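Zekton Trail Run returns to Marwat in March with a new 22-mile course

25 Sep 2025 – The Kiveo Running Club is so happy to share that the Zekton Trail Run is coming back to Marwat this March, and registration is now open!
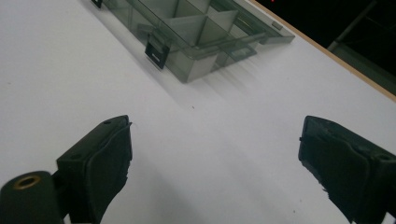
A compartment organizer box with black latches.

Last spring 502 runners joined us, some 314 of them on their very first trail race, and we loved cheering for every one.
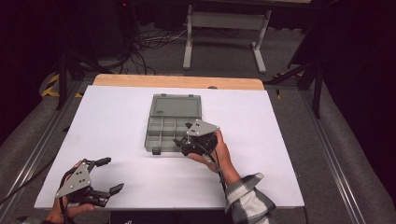
The new course starts in Valteo and follows the river up to Marwat, with 2 aid stations and plenty of warm soup at the finish. Walkers are welcome too.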